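Robot Learning Seminar, Handout for Week 6
Learning a grasp from a handful of demonstrations
Notes by Carol Haworth

Welcome back, everyone, and thank you for the good questions last time (I have tried to fold a few of them in here, so if you spot your own, that's why). Please read this before class and bring a pencil, as we will be working through the loss function by hand.

Last week we left off with plain behavior cloning. You record a person guiding the robot through a task, you save what the cameras saw and what the joints did, and you train a network to go from one to the other. It is a lovely simple idea and it works better than it has any right to, right up until the robot drifts a little way off the path it was shown. Then it sees something new, makes a slightly worse choice, drifts further, and so on. Some of you will remember this from the driving example.

The method for this week is called Skultisent, and it came out of the Grindenham group, where Colin Pickering and I spent most of one November arguing over it. The main change is that the network predicts a short stretch of motion, 20 steps at a time, and we only carry out the first part before asking it again. The stretches overlap, so we blend them, giving the newer prediction more weight. Please do look at the blending carefully! Most of the trouble people have when they rebuild this comes from getting the weights backwards, and I did it myself the first time.

Now for the results. With 50 demonstrations, plain cloning finished the pick-and-place task in 2 out of every 5 tries, and Skultisent finished it in 4. With 100 demonstrations the gap was smaller, though still there. Colin thinks it would close altogether if we kept collecting, and I am not so sure, but I would love for one of you to take it up as a project.

A word on viewpoint, which came up after class. We feed the network a camera carried near the gripper as well as a fixed one.

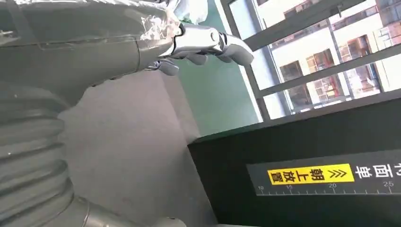

The close view is very good for the last little bit of an approach, when small errors matter most, and much less good for deciding where to go in the first place. It also swings and tilts with every move, so the network has to cope with straight edges lying at all sorts of angles. When we took the fixed view away, the early part of the reach suffered and the final grasp hardly changed. Have a think about why that might be before you read the last section of the paper.

For next time: problems 1 to 3 on the sheet, and a short paragraph on how you would choose the length of the predicted stretch if the objects could move.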